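Ukar Table Work Kit – two arm cell, fingers, rules pack

Sold by Nanayakkara Lab Supply. In stock. Ships flat in 3 boxes.

Kit for groups running two arms over one table. Dishes, racks, kitchen type stuff. You get the finger sets, the mounts, the wrist camera bracket and the rules pack. The arms themselves are not included, buy those separately or use what you have.

Most of what people email us about is the rules pack so most of this page is about the rules pack.

What's in it

Laminated table card, both sides. Finger inspection sheet, pad of 50. Shared object card (the red one). Cleaning log, same size as the inspection pad so they clip together. PDF copies of everything, edit them how you like, put your own logo on, we don't mind.

Written by Rosário Garcia with a lot of input from Nimal Sheikh, who runs the floor at Brundano and sent back the first draft covered in pencil. Second draft was shorter. Current one is shorter again.

The card is not a substitute for a risk assessment. Do your own. If your site has a safety officer they get the last word, not us.

Finger rules

Black coated fingers wear. Edges first, then the tips. Scuffs are fine. Chips along the edge – log them, keep running, check again at the next break. A chip on the gripping face or a tip that catches on a cloth, swap the pair. Always the pair, never one finger, or the two sides close unevenly and you'll spend the afternoon on calibration.

Flakes of coating on the table count as a finger fault. Wipe, look at all the fingers, write down wich one.

Anything that goes near food you plan to eat needs different fingers. These are for dirty dish and practice work only. We do get asked.

Shared object rules

Two grippers near the same object is where most of the damage comes from. The card says:

One arm holds, the other waits. The waiting arm keeps its tips clear until the holding arm has reported closed.

Plates by the rim. Not the flat.

Set the force limit before the first pickup, not after the first broken plate.

Speed cap of 60 mm per second once both grippers are inside the shared zone. Outside of it use your own number.

If either operator says stop, both arms stop. No asking why until they have.
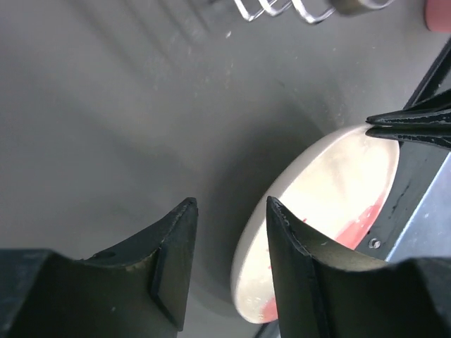
Tips at the plate rim, other gripper close by. Red smear still on the plate, so cleaning rules apply too.

Cleaning rules

Food residue is part of the job, leave it on the dishes if the task calls for it. Not on the fingers. Sauce dries in the screw heads and the hole in the finger top and then the driver slips. Damp cloth, then dry cloth. No spray anywhere near the arms. Spray on the cloth if you must.

Crumbs on the table: clear at every reset. A crumb under a plate is enough to rock it and then your grasp height is off.

Wrist camera lens gets its own cloth. Keep it in a bag. Seriously, label the bag.

Table surface should be matte. Gloss gives you glare in the wrist view and everybody ends up blaming the software. Gray works well, the Tarik mat we sell is gray. If you have a decent matte table already, skip the mat and save the money.

Wire racks

Racks get a section of their own on the card becuase loops snag tips. Park the rack outside the shared zone if the task doesn't use it. If it does, fix it down – clamps or tape, not putty. Approach the loops from above with fingers closed. A snagged finger is backed out by hand with power off, not driven out.

Who signs

Inspection sheet is signed at the start of each session by the person running it. Almost 8 minutes the first time, much less once you know where to look. Sheets are kept with the session records. Missing sheet, session gets flagged. Nimal's rule, we borrowed it.

Compatibility

Ukar mounts, both sizes. Older mounts from before the November change need the adapter ring, ask before ordering. Fingers are mirrored, left and right are marked on the back face. Screws in the small bag, plus spares. Driver not included.

Returns

Unused finger sets, yes. Fingers with wear, no. Rules pack, just keep it.

Page updated 29th May. Shared object card wording changed, the old one had the stop rule at the bottom and people missed it. If yours has it at the bottom, write in and we'll post a new one, no charge.

Related items

Tarik matte table mat, gray
Ukar finger set, mirrored pair
Ukar adapter ring for older mounts
Finger inspection sheets, refill pad
Wrist camera bracket, spare
Rack clamps, small
Shared object card, replacement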